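**Plultby opens its teaching-by-demonstration package to small workshops and laboratories**

*Software lets an operator show a picking task by hand or by remote control. First deliveries start in May.*

FLINDOVER. Plultby, the maker of software for robot teaching, announces today that its package Akero is available for general order. Akero lets a person show a robot arm how to do a task, either by taking the arm by the hand and moving it, or by steering it from a distance with a small controller. The arm's path, the opening and closing of the gripper and the pictures from the camera are stored together, and from these recordings the system learns to do the task by itself.

Until now Akero was offered only to a small group of pilot customers. During the pilot period these customers recorded 446 demonstrations on their own equipment, and their remarks have been used to change many parts of the product. The largest change concerns remote control. In the first version the operator had to choose between fast and slow movement in a menu before each recording. In the version announced today the speed follows the pressure on the trigger, and the operator can slow down in the last part of the reach, when the gripper comes near the objects.

Picking from a bin was the task that the pilot customers asked for most often. It is also a difficult task to describe in a normal robot program. The objects are of different shapes, they lie against each other and against the walls, and a good approach to one of them can be a bad approach to its neighbor. A person who looks at the bin usually knows where to go in. Akero is made for recording this knowledge.
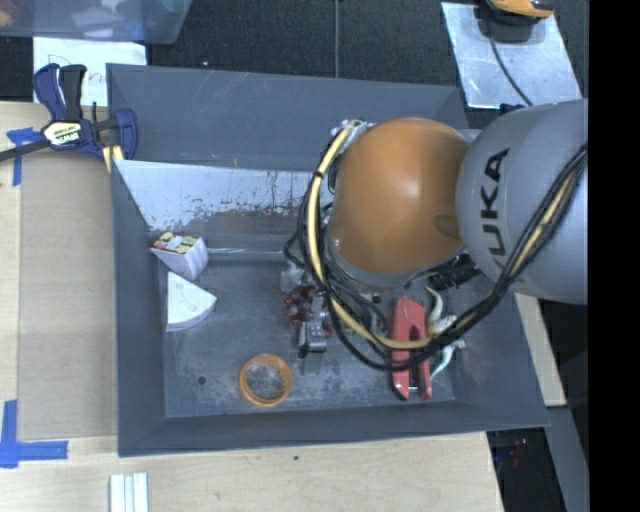 For work inside a bin, Plultby recommends to begin with demonstrations by remote control and to keep hand guiding for the tasks on an open table. When the operator holds the arm, his or her own arms and shoulders easily come between the camera and the bin, and the recording loses a part of its value. With the controller the operator can stand to the side. Hand guiding stays the better choice when the task needs a feeling for contact, for example pushing a part into a holder, and both kinds of recordings can be mixed in one project.

The package needs a minimum of 10 demonstrations before the first training can be started. For a bin with mixed contents the company advises to record more, and to move the objects between one demonstration and the next. A typical recording session lasts roughly 90 minutes with pauses included. Failed grasps should not be deleted. The operator marks them with one button, and the system uses them to learn which approaches to avoid.

A new function in this release is correction during the run. While the robot works by itself, the operator may take over with the controller at any moment, guide the gripper to a better position and give the control back. The corrected piece is saved as a separate short demonstration. Pilot customers told the company that this saved them from recording a complete task again when only the last movement was wrong.

Akero is delivered in 2 editions. The Bench edition is for one arm with one fixed camera and includes the controller. The Hall edition adds shared storage of the recordings, so that a task shown at one workplace can be used as a starting point at another. Both editions run on a computer at the customer's site and no recordings are sent to Plultby unless the customer asks for support and agrees to it.

Installation and training of operators are carried out together with Hoshino, the integration partner of Plultby. The training takes place at the customer's own workplace, with the customer's own objects. No experience in robot programming is required, but the participants must have finished the usual safety instruction for the arm they will be working with.

Orders for both editions are accepted from today. Customers of the pilot group receive the new version without extra cost and can continue to use their old recordings after a short conversion.

**About Plultby**

Plultby develops software for teaching robots by demonstration. The company has its office and its test workshop in Flindover. Visits to the workshop, including a trial with the remote controller, can be arranged through the sales office.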